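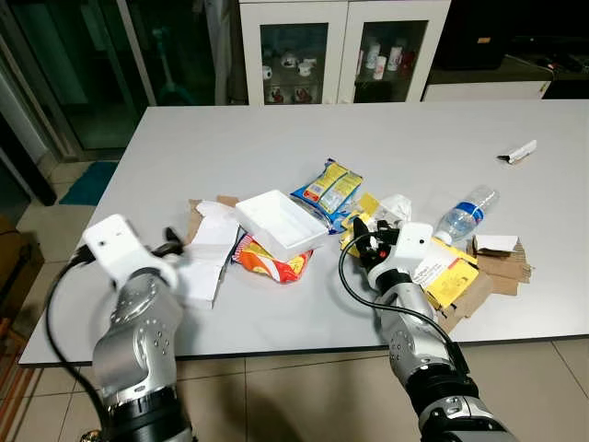
Penner's new phone is out in the US, and I get to be the one to tell you!

16/05/2025 - Hi, I'm Osvaldo Arruda, and I look after phones at Penner. As of this morning you can buy the Konska, our new midrange handset, from our own store and from Vullthorpe shops across the country (they've been great to us, and they carried our very first model too).

The Konska sells for $353 unlocked. If you want the version with double the storage, it's $510, and yes, I argued for a lower number and lost. Both come in Stonow gray or plain black.

What I like most is the battery. I've been carrying one since the early samples and I get 2 days out of it, and I'm on calls a lot. It still has a headphone jack - you asked, we kept it! - and the back pops off with a fingernail so you can swap the battery yourself.

Anyone trading in an older Penner phone pays $293 for the base model through the end of May. Just bring it to a Vullthorpe counter, cracked screen and all, as long as it powers on.

Reporters who'd like a loaner can write to the Penner press desk and ask for me. I answer my own mail, usually after lunch.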